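Cikach CK-4 Belt Loader
Regional and turboprop aircraft

Sold and serviced in the UK by Prumar Ground Equipment

The CK-4 is a self-propelled belt loader for baggage and light cargo at regional airports. It reaches the hold sills of most turboprops and narrow-body jets and is narrow enough to turn on small stands.

Specification
Drive: electric, 60 kW
Service interval: 2,000 operating hours
Unladen weight: roughly 4,000 kg
Seats: one
Belt: ribbed rubber, reversible, variable speed
Controls: front and rear of boom, with emergency stop at each

Boom
Both ends of the boom are raised and lowered separately. The front bumper is fitted with a proximity sensor that slows the vehicle on approach to the fuselage. The sensor must be tested at the start of each shift. Handrails fold down for travel and must be raised before anyone walks on the belt.

Charging
The standard charger is mounted on the vehicle. Stands with a fixed supply can use the Seyoum charging post, ordered separately. In cold weather allow a longer charging time; figures are given in the operator manual.

Options
Enclosed cab
Cab heater
Side guard rails
Towing hitch, rear

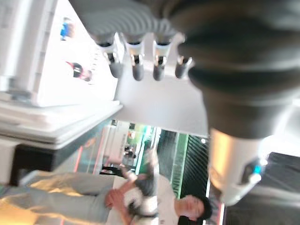
Laken Ground Handling wrote that the rear boom controls were easy to reach in winter gloves, but that the handrail catches needed greasing more often than the manual suggested. The greasing interval was shortened in the February revision.

Delivery and training
Delivery includes one day of operator training on site. Spare belts and rollers are held in stock.

Page revised July 2014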